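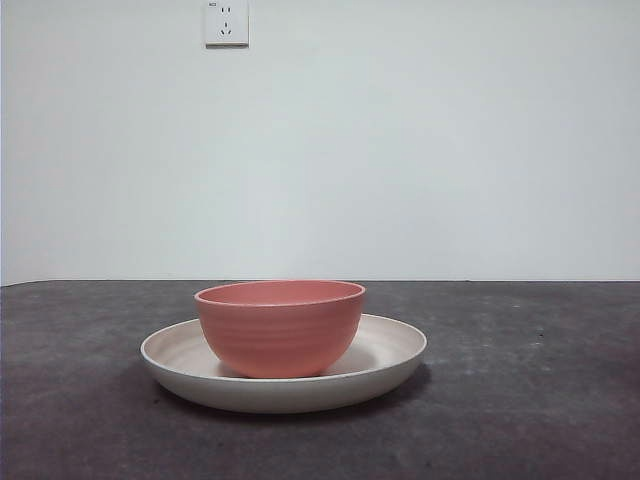 Coral bowl on off-white plate, gray bench. Bowl is left of center on the plate.

04/07/2026

Glaze and form notes, place setting for Wister. Entry by Golnar.

Purpose today: settle the bowl and plate pairing before the next bisque load goes in. Two questions are open from January. First, whether the ribs on the outside of the bowl are still readable under the satin-matte coral. Second, whether the plate is too wide for the bowl.

Ribs. They read, but faintly. With light coming from the left they show as thin bands of lighter and darker pink. Under the overhead tubes at the glaze bench I could hardly find them. Diệp wants them cut deeper. I would try a thinner coat first. Deeper ribs mean a new profile rib for the jigger, and Kalevi has not finished the last one. Plan is three bowls from the same throwing batch, dipped for two, three and four seconds, same bucket, same shelf.

Rim. Smooth and thin, a touch lighter than the wall where it takes the light. Coral has been breaking pale on edges since the Naqvi stain went in. Acceptable. Wister asked for one color inside and out and this is close enough that I will not chase it. If it gets any paler on the next load, check specific gravity before touching the recipe.

Plate width. The plate comes out at a bit under twice the width of the bowl by eye. Sebastián thinks it looks heavy. I disagree when the bowl is centered, but it never stays centered. The well is flat and the foot of the bowl has nothing to sit against, so it ends up wherever it was put down. Options:

a) leave as is
b) shallow locating ring in the well, to match the foot
c) bring the plate down one size and keep the rim section

Option b costs us the plate as a stand-alone piece, and Wister sells it that way too. Option c needs a new mold. Leaning a. Will ask Tanveer what he quoted before saying so in writing.

Plate color. Creamy in the well, whiter on the outer wall. Same glaze, same dip. My guess is thickness, the wall drains while the well holds a pool. Weigh the next ones before and after dipping and log the difference. Wister's sample card is closer to the wall than to the well.

Plate rim. The curl is good, comfortable to pick up with one hand. Check stacking: the lip takes all the load in a stack and the last lot chattered when the rack was moved. Felt between every plate until we have looked at the contact line.

Firing. Program unchanged, peak 1,984 F on the Podis controller. Cone pack on the middle shelf only. Put one on the bottom as well next time. Kalevi says the bottom runs cool but there is no number in the book for it.

Stock. 174 bowls bisqued and shelved, left of the door. Order is for 1,000 sets. Coral dry mix is enough for almost 2,000 bowls at the present coat, more if the thinner one works. Off-white is lower, order from Flargate this week. Ask for the same lot number as last time. It is written on the lid of the empty pail.

To do
- dip test, three bowls, mark the feet in iron oxide: Golnar
- plate weights before and after: Diệp
- profile rib, hold until dip test is out: Kalevi
- mold price for option c: Tanveer
- felt circles, cut to the well and not the rim: Sebastián

Keep the bowl and plate on the bench together as the reference pair. Do not put them back in general stock. Tags to go under the feet.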